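Teaching by remote control: progress on the Vorkia greengrocer project
Report to the Jolline Fund, Sat 14 July

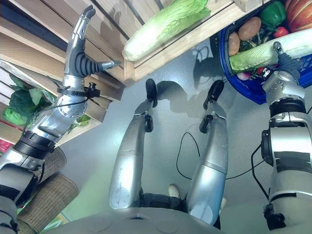 Where we have got to

First of all, thank you again for your patience over the spring, when we had rather less to show you than we had hoped. We are very glad to say that things have picked up a good deal (and the workshop smells much fresher now that we have moved from foam blocks to real vegetables!).

The task is still the one we agreed: moving mixed produce between a basket and wooden crates, with an operator guiding the humanoid remotely, so that Vorkia can learn from what a person does. We recorded 580 complete demonstrations by the end of June, and of these we have kept 85 per cent for training. Most of the rest were set aside for dull reasons such as a late start to the recording or an operator changing their mind halfway.

What we have learnt

Leafy things are by far the hardest. Potatoes and peppers forgive a clumsy approach, whereas a long stalk lying across the front of a basket tends to bring its neighbours along with it, and a big napa cabbage wants a good deal of thought before anyone touches it. Our operators now take these slowly, and the recordings are the better for it, even if the sessions drag on a bit.

We have also come to value the view from the head camera more than we expected. With the robot's own arms and legs in the picture, operators judge reach far more happily than they did from the side view, and they tell us they feel less tired afterwards. We have trained seven operators so far, and a first session of 30 minutes seems to suit nearly everyone.

Money and next steps

Spending is in line with the plan, apart from the vegetables, which we had budgeted for rather hopefully. The Abeysekara workshop has kindly agreed to let us stay on through the autumn at the same rent. Next we shall bring in crates of a different height and ask Vindell to check our labelling before any more training is done. We would dearly like you to come and have a go at the controls yourselves, so do let us know which mornings suit you.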